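Chapter 7
Setting Up a Two-Armed Cell in Simulation

Sheila Rowbotham and Colin Bickerstaff

The first two-armed machine we ever set up at Whitlock spent its opening morning knocking over its own table. Nothing was broken, and everyone in the shop learned something, but we lost most of a day putting the table back where it belonged and working out which of the two arms had been told the wrong thing about where it was standing. The answer was the left one. Its base had been entered with the mounting angle of the right.

We could have found that mistake in a minute on a screen. That is why this chapter comes before the one on bolting down and powering up, and why we hope you will be as fond of simulation by the end of it as we are. There is a real pleasure in building a cell you can wreck and restore with a single key!

In Chapter 4 you learned to describe one arm: its links, its joints, how far each joint may turn, and where the gripper sits relative to the wrist. A two-armed cell uses every bit of that and adds one question that will follow you all the way through the book. Where is everything, and who says so? Each arm has its own idea of where zero is. The body they are mounted on has another. The furniture in front of them has a fourth. Setting up the cell means getting all of these to agree, and then keeping them in agreement when someone moves a cabinet to sweep the floor.

We will work with the Prarkeck cell, a practice setup you will meet again in the exercises. It has a body, two arms with two-fingered grippers, and a chest of drawers as the work surface. A chest of drawers may seem an odd choice when a plain bench would do. We like it for two reasons. The top gives you a flat place to set things down, and the front gives you handles at several heights, some of them close to the floor, so you find out very quickly whether an arm can reach low without its elbow running into something.
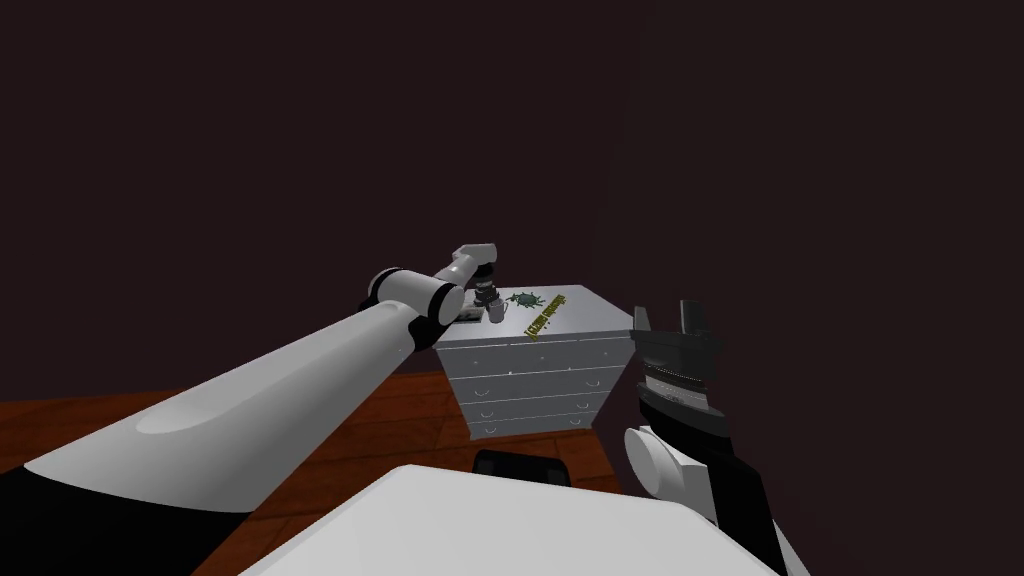
Reading time: 7 minutes

Start with the arm on the left. Its gripper is down beside the mug, and that is a good pose for a first check, one we recommend you save under a name you will remember. With a gripper pointing down next to an upright object, small errors are easy to spot. If the model of the chest is set too high, the fingers will sink into its top. If the arm's base is turned a few degrees from where it should be, the gripper will land to one side of the mug, and the farther the arm is stretched, the worse the miss.

Notice too how much room the rest of the arm takes up. Beginners watch the fingers. The elbow is at the left edge of the chest, some way back from the fingers, and it needs its own clear space. When you set your safe zones in Section 7.2 you will draw them around whole arms, from the shoulder to the tip.

The right arm is parked with its gripper pointing up, clear of every object on the chest. Choosing a parking pose is a bigger decision than it sounds. You want the idle arm out of its partner's way, and you want it to get back to work without a long swing through the middle. At Plekside, where Colin ran the training room for several years, the two arms shared one parking pose, mirrored left to right. It looked very handsome. It also meant that both elbows came inward together at the end of every job, and one December afternoon they met. The repair took 4 hours and used up the last spare wrist cap in the building.

Looking after a simulated cell is work, too, and it is often skipped. The real machine changes: a gripper is swapped, a base plate is shimmed, a cable gets a longer loop. Each of those changes has to go into the model on the same day, or the model slowly turns into a picture of a machine you used to own. The Zurngate workshop keeps a setup log for this, one line for each change, and it had reached line 781 when we last visited. Sheila read a good deal of it over lunch and came back with half the exercises for this chapter.

Before you go on, open the practice files and load the Prarkeck cell. Set the height of the work surface to 800 millimeters, move the left arm to its saved check pose, and leave the right arm parked. Then change the surface height by a small amount and load the pose again. Watch the tips of the fingers while you do it, and write down what you see - you will need those notes in Section 7.1, where we measure the arm bases and enter them one at a time.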